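Meditz Brushed Metal Tumbler

Product code: 3136
Sold by: Zestola, kitchen and table

I've had a soft spot for Meditz since we started stocking their cups in March, and this tumbler is the one I keep reaching for at home. It's a plain, tapered thing with a satin finish, wider at the lip and narrow at the foot, so it sits nicely in the hand and doesn't hog the table. I use mine for water mostly (and once for a bunch of sweet peas, which looked lovely!).

The finish is what sold me. Shiny metal cups look smart for a day and then every thumbprint shows, but the brushed one is much more forgiving. Wash it by hand with warm soapy water and dry it with a soft cloth. Please keep scouring pads away from it – I ruined one of my own that way and I'm still cross about it.

A few of you have asked if it can go in the microwave. No! It's metal, so keep it well clear. I wouldn't put it in the freezer either.

It goes well with the Mivville tray, code 2269, if you're after a present for somebody. I've wrapped a fair few of those pairs now and they make a good solid parcel. The Hodžić coasters are a nice match too, though they do tend to sell out, so grab them when you see them.

Orders are packed in plain card and paper. If you want 100 or more for a café or a wedding, drop me a line before you order and I'll work out a price for the lot.
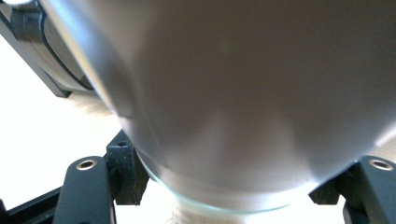
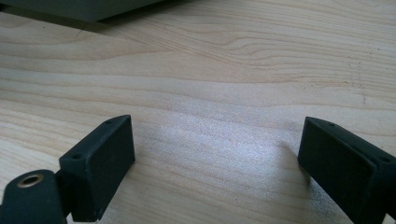
First photo: the brushed finish close up, with the pale teal-green rim at the narrow end. Second photo: the pale wooden tabletop.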